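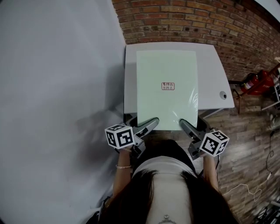 House rules for hand-held grippers, second edition

12/19/23

The first edition of our house rules ran to 17 pages and was read in full by its author, who was me. So I spent a chunk of November cutting it down to something that fits on the wall at Villance, and I'm putting the parts that survived here in case anyone else is writing one.

Both fingertips touch the item before anything moves. Flat things at the near edge of the table are where this gets skipped, and where one corner goes up and the other one stays home.

Keep the marker cubes facing out. A sleeve, a cuff or a curtain of hair over a printed square costs you the tracking, and the software will not say so until you have finished the whole batch. We threw out 82 takes from the Tremby set for this. I wore a very nice cardigan for most of them.

Long hair gets tied back. I wrote that as "should" in the first edition. It now says "must," and compliance has improved by the amount you would expect, so we are still talking about it.

Bracelets are allowed if they stay put when you shake your wrist. The old rule banned all jewelry and lasted one morning.

Glossy wrap goes in the notes. Shiny plastic slides differently from bare paper, and whoever sorts the recordings later will want to know which one you had.

Cables off the floor, or at least off the part of the floor where feet go. The extinguisher stays reachable – a box "just for a minute" in front of it counts as blocking it.

Stop after 17 tries at the same task and do a different one. Your hands get clever, then they get lazy.

Still open: what to do about labels. Kelmendi wants them always face up, I would like some face down, and the draft currently says "see below" with nothing below it.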